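首页 > 日常 > 收纳与整理 > 一桌子线

最后更新：2023年2月13日

一桌子线，一下午

抽屉卡住了。拉到一半就不动，我蹲下去把手伸进缝里摸，摸到一团软的、滑的、绕来绕去的东西，心里就明白了，又是线。使劲一拽，抽屉出来了，线也跟着出来了，像从汤锅里捞面条一样，一捞一大坨，底下还挂着一个早就不知道给什么东西充电的方块头。

这个抽屉我去年十一月整理过一次。当时整理得可认真了，每根线都卷成小圈，用皮筋扎好，码得整整齐齐，还拍了照片发给朋友炫耀（照片现在看着很像是别人家的抽屉）。后来皮筋断的断、粘的粘，有几根化在线皮上，抠下来是一条一条黄黄的渣。线就慢慢松开，松开了就互相缠，缠了我就懒得解，要用的时候抓住一个头往外扯，扯得出来算运气好，扯不出来就再去买一根。

所以这次抽屉卡住，我决定不往回塞了，全部倒出来，一根一根来。

先说桌子，因为桌子很重要

理线这件事我试过在床上做，在地板上做，在沙发扶手上做，都不行。床上的被子是深色的，黑线往上一放就没了；地板坐久了腰疼，而且灰会粘在线上；沙发更别提了，插头会掉进坐垫缝里，掉进去就归沙发了。

最后还是白桌子好用。黑线放在白桌面上，哪里打了结、哪里折过、线皮有没有裂，一眼就看得清楚。我们那张桌子是从 Mulano 买的，那家店卖的都是最普通的白桌子灰桌子，没有花样，店里的人也不太推销，你站着看半天都没人理你，我挺喜欢的。买的时候还犹豫，白的会不会容易脏？会，特别会！咖啡杯底的圈，圆珠笔划的道，还有手肘蹭出来的一层灰影，全都看得见。不过看得见就会去擦，以前用深木色桌子的时候我大概一个月都想不起来擦一次，想想也挺可怕的。

开始之前先擦桌子。湿布走一遍，干布走一遍。我用的是 Kota 的那种薄抹布，买来的时候硬邦邦的，像一张饼，泡了水才软下来。擦完等它干透再放线，急着放的话线皮上会沾一层潮气，卷起来摸着涩涩的，很不舒服。

然后就是把线摊开。我的毛病是一着急就想把整坨线一次性解开，左手拉这头右手拉那头，结果越拉越紧。后来学乖了，先不解，先找头。找到一个插头，把它往桌子中间一推，让它待在那儿，再顺着它往回摸，摸到哪里不动了，就在哪里松一松。
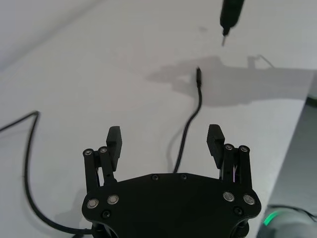 白桌面上的细黑线，左边那根拐了弯又绕回来

我发现黑线有一种脾气，你刚把它放下的时候，它是会自己选姿势的。有的线软，放下去就顺顺地趴着，往前一送就差不多直了。有的线就不一样，你把它拉直，它偏要拐一下，再往下兜一圈，好像记得自己以前被卷成过什么样子。越是以前被狠狠勒过的线越倔。我有一根耳机线，以前习惯绕在手机上，绕得紧紧的，后来手机都换了，那根线还保持着一格一格的折痕，平放在桌上像一段心电图。

遇到倔的线别跟它硬来，我以前会用手指捏住线从头捋到尾，捋得指肚发烫，捋完看着是直了，过一晚上又弯回去。现在的办法是先把它摊在桌上，摊着，人去干别的。去洗个杯子，晾个衣服，给花浇浇水。回来的时候它多半已经松下来一些，再卷就顺手多了。

分堆

摊开以后就要分堆。我看过很多收纳文章，分类分得特别细，按接口分、按长度分、按新旧分、按颜色分，还有人按“幸福感”分的，我试过一次，对着一根打印机线想了半天，实在想不出来我对它是什么感情。

我自己的分法很粗：天天用的，偶尔用的，认不出来的。

天天用的那堆最好办，它们本来就不应该进抽屉。进了抽屉就要拿出来，拿出来就懒得放回去，放不回去就又满桌都是。所以天天用的线，我给它们在桌边安排了固定的位置，后面再讲。

偶尔用的那堆里，有相机的线，有那个只有出差才带的小音箱的线，还有给旧阅读器充电的线。旧阅读器我一年拿出来两三回，每次拿出来都没电，每次都找不到线，然后每次都在找线的路上找到别的东西，坐在地上看半天，最后书也没看成。这次总算给它的线写了标签。

认不出来的那堆，唉。

每家应该都有这么一堆吧？一头是大扁口，另一头是个奇奇怪怪的圆头，粗细跟牙签差不多，不知道插在哪里。我拿着它在家里走了一圈，看见什么有孔就比一比，路由器不是，台灯不是，加湿器不是，那个早就坏了的电动削笔器也不是。扔吧，又怕扔完第二天就想起来是谁的。以前我真的干过这种事：扔了一根灰扑扑的短线，隔天要给理发推子充电，推子静静地躺在那里，我也静静地站在那里。

所以我给认不出来的线一个袋子，袋子上写了“待认领”，放在柜子最上面。等到明年十一月还没有谁来认领，就拿去回收。我们这边 Antal 路口的小超市门口有一个收旧电线旧电池的桶，下楼买酱油的时候顺手就能丢，很方便，就是桶口开得小，插头大的要塞一下。

卷线这件小事

我以前卷线就是绕手。四根手指并拢，线往上绕啊绕，绕完一抽，拿皮筋一扎，觉得自己利索极了。

后来才知道这样绕，线会越绕越拧。你把它松开的时候它不肯平，要在桌上打滚，拧成一股一股的麻花。有一阵子我以为是线质量不好，还气呼呼地给了差评（对不起那家店）。

现在我是这样卷的：一手捏住插头后面一点点的地方，不要捏插头本身，也不要让插头根部折过去，那里最脆。另一手顺着线往前滑，滑到大概一个碗口那么大的时候往回送，正着送一圈，下一圈翻一下手腕，反着送。一正一反，线就不会积着拧劲儿。第一次做肯定很笨，手腕不知道往哪边翻，卷着卷着就卷成八字了。八字也挺好的，八字放下来也不会拧。

卷到最后留一截尾巴，不要全卷完。尾巴留出来，下次找的时候一拎就起来。

最后那一下收口，千万别勒。我以前喜欢把尾巴在中间绕好几道，勒成一个蝴蝶结的样子，好看是好看，可线皮就是在那种地方裂的。家里有一根白线，中间有一段发黄发硬，里面的铜丝都快露出来了，就是被我的蝴蝶结勒的，那根这次也拿去丢了，丢的时候还有点心虚。

绑带我换过好多种。皮筋会化，前面说了。面包袋上的扎丝很好用，还不要钱，就是转来转去容易断，断了里面的小铁丝扎手。夹子呢，夹得住，但是放在抽屉里占地方，还老是勾住别的线。这次买的是 Grilus 的魔术贴绑带，一卷，自己剪，长的短的随便。我先剪了一段 30 厘米的，太长了，绕了好多圈还剩一条大尾巴，像给线系了条围巾。后面都剪得短短的，够绕一圈再压住一点就行。

剪绑带有个小窍门，一头剪成圆角。直角的角会翘，翘了就会粘毛，粘了毛就不粘了。我剪到后来剪上瘾了，把一卷都剪完了，现在有一大把备用的绑带没有地方放，又得给绑带找个盒子……收纳就是这样的，一样东西收好了，会生出另一样东西。

标签要不要贴

要贴！我以前不贴，觉得自己记得住，黑线嘛，长一点的是这个，短一点的是那个。可是卷起来之后长的短的看着都一样，黑的和黑的更是一样。

我用的是纸胶带，撕一小段，对折粘在线上，像一面小旗子，拿笔写上名字。不用写得太正式，写“相机”、“小音箱”、“那个书”（旧阅读器，懂的都懂）就可以了。有一根线我写的是“不要借给别人”，因为借出去过，回来的时候不是原来那根，长得挺像，充得特别慢。

标签贴在离插头一个手掌远的地方最好。贴太近，插的时候会碍事，还会被手指蹭掉；贴在中间，卷起来就卷到里面去了，等于没贴。这一点我是贴完半堆以后才想到的，又一个一个撕下来重贴，纸胶带撕多了不粘，桌上掉了一堆写着字的小旗子，有一面还粘在我袖子上，晚上出门倒垃圾才发现，上面写着“偶尔用”。

笔也要挑一下。圆珠笔在纸胶带上断断续续的，水笔会糊，最后还是油性笔靠谱，写完晾一会儿再对折，不然两面会印在一起。

天天用的那几根

前面说要给天天用的线安排位置，现在来讲这个。

我观察过自己一阵子，发现一个很傻的循环：线插着，东西充好了，我把东西拿走，线头就从桌沿滑下去，掉到后面，然后下次要充电的时候我就趴在地上，半个身子钻到桌子底下去捞。一天捞几回，捞得头发上都是灰，起身还要撞一下头。

网上有很多办法，有的买磁吸的理线器，有的在桌子背后装线槽，有的直接在桌面上打孔。打孔我不敢，白桌子我很爱惜的。线槽我买过，自带双面胶，粘上去的时候特别牢，半夜“哐”一声，连线带槽全下来了，把我从床上吓起来，以为是什么东西塌了。

现在的办法特别土：让线在桌面上多留一段。以前我总想让桌面干干净净的，线能藏就藏，藏得只露出一个头，那个头当然一碰就掉下去了。多留一段，让它在桌上趴着，自己弯出一个缓缓的弯，它就有了分量，不会往下溜。弯也不用摆得多漂亮，随手一放，让它松松的就好。

后来我发现看着也不难看。细黑线在浅色桌面上绕一个 S 形，最前面一个小小的插头平躺着，露出短短一截金属头，还挺有点随手画了一笔的意思。以前怎么就那么怕桌上有线呢！
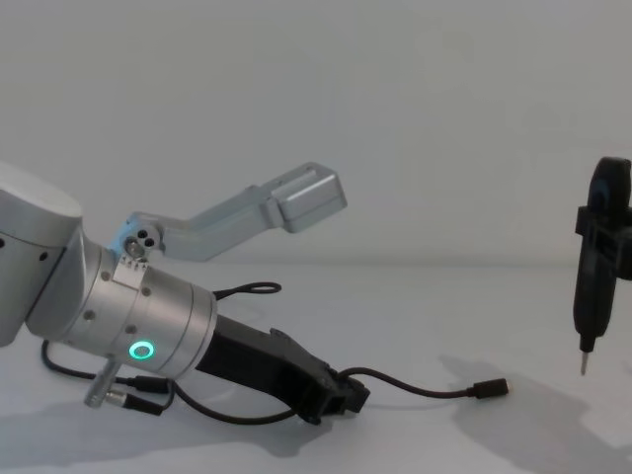 插头也要擦一擦

这一步很多人会跳过去，我也跳过好多年，直到有一次手机怎么都充不上，插进去松松垮垮的，歪一下有电，再歪一下又没了。我换了插座，换了充电头，把手机重启了好几回，最后拿手电筒往口子里一照，里面压了一层灰绒，灰绒呈一小块毡子的样子，严严实实的。

拿木牙签轻轻挑，挑出来那一下真的太爽了，我盯着那块灰看了半天，还舍不得扔。

所以现在整理线的时候，我会顺便看看插头。小口的插头外面那圈金属，沾了手汗会发乌，用干的软布捏着转一转就好。布不要湿，湿了要等它完全干才能插，我没有那个耐心。里面的就不要伸东西进去捅了，对着光看一眼，有毛毛就轻轻磕一磕，或者用洗镜头的那种小皮老虎吹一吹。吹的时候别用嘴，用嘴会喷口水（我喷过）。

插头和线连着的那个地方也要摸一下。用拇指和食指捏住，轻轻弯一弯，如果感觉里面软塌塌的没有骨头，或者皮已经张开一条小口，就别留了。我以前会拿胶布缠一缠继续用，缠得像个受伤的手指头，缠完了还觉得自己很节俭。后来有一次摸着那段发热，就不敢了。线这种东西，该走就让它走。

顺手还可以看看插头两面有没有划痕特别深的，我不太懂这个，只是划得厉害的我会换着用，别老逮着一根薅。

关于长度，我的血泪

买线的时候我永远想买长的。长的多好啊，躺在床上也能用，坐在窗边也能用，走到哪里都够得着。于是我家的线一根比一根长，最长的那根从插座出来，能从书桌绕到床头，再绕回来。

问题是，不躺床上的时候，那一大截就堆在地上。扫地的时候要拎起来，吸尘器一过就吸进去，吸进去那个声音太恐怖了，“呜——”的一下，像噎住了。

这次理完我才想通，天天用的位置就配短线，床头单独配一根，窗边不配，窗边就应该好好晒太阳，不要玩手机。书桌这边我特地拿软尺量了，从插座到我放手机的地方，走着桌腿绕一下再上来，要留弯，买个稍微富余一点的就够了。量的时候发现软尺的前面一小截被我以前剪坏了，少了 5 厘米，难怪上次买的窗帘短了一点点，破案了。

盒子

收好的线要有地方住。我一开始想买那种带格子的透明收纳盒，一格一根，像药盒一样，看图片太治愈了，都放进购物车了，又想了想，格子是死的，线是活的，粗的塞不进去，细的在里面晃，过一阵子我肯定又会把两三根挤在一格里，挤到盖子盖不上。

最后用的是鞋盒。拆掉一个盖子，把盒盖剪成条，插在里面当隔板，想宽就宽，想窄就窄，不满意拔出来重新插。鞋盒一分钱没花，就是有点鞋味，放阳台上吹了一下午，还行了。

绑带一卷 35 块，抹布是以前的，纸胶带也是以前的，整个折腾下来花的钱比我预想的少多了。我本来都准备好要买一个 600 块的抽屉柜，连放哪儿都想好了，量都量过了，整理完以后发现那个抽屉里面空出来好大一块，柜子就不用买了。省下来的钱我已经拿一部分去吃了火锅，剩下的先放着，假装没有这回事。

鞋盒放进抽屉正好，高度差一个指头，能关上，也不会卡。我来来回回开关了好几遍，就为了听那个顺顺当当的声音。

几件没弄好的事

也不是样样都弄好了。

桌子底下那个插线板，我还没动。它趴在地上，一身灰，上面插满了大大小小的充电头，有的充电头太胖，一个要占两个位置，旁边那个孔就废了。我每次低头看它，它都好像在看我。下次吧，下次趁着打扫再说。

还有电视后面。电视后面我连看都不敢看，上次往里探头，看到一只袜子。

“待认领”那个袋子比我想的鼓，我又往里面丢了一根网线和一个不知道是什么的转接头，现在袋口系不上，拿个大夹子夹着。

另外我发现整理完的头几天，人是特别自觉的，用完就卷，卷完就放回去，放得端端正正，还要退后一步欣赏一下。过几天就不行了，先是不卷了，松松地一团丢进去；再过几天，连鞋盒都不进，直接搭在抽屉沿上。昨天晚上我就搭了一根，搭完去刷牙，刷着刷着良心不安，含着牙膏沫又走回来把它卷了。

下一篇想写厨房吊柜，里面有一摞盖子，没有一个能配上锅。有同样烦恼的朋友可以先留言，让我知道自己不孤单。也欢迎告诉我你们家的线都怎么绑，尤其是那种又粗又硬的电源线，我的魔术贴剪短了，绕不住它，现在是拿一根旧鞋带系着的，系了个活结，挺丑，先这么着了。

联系我 | 文字与照片版权归作者所有，转载请先打个招呼 | 返回顶部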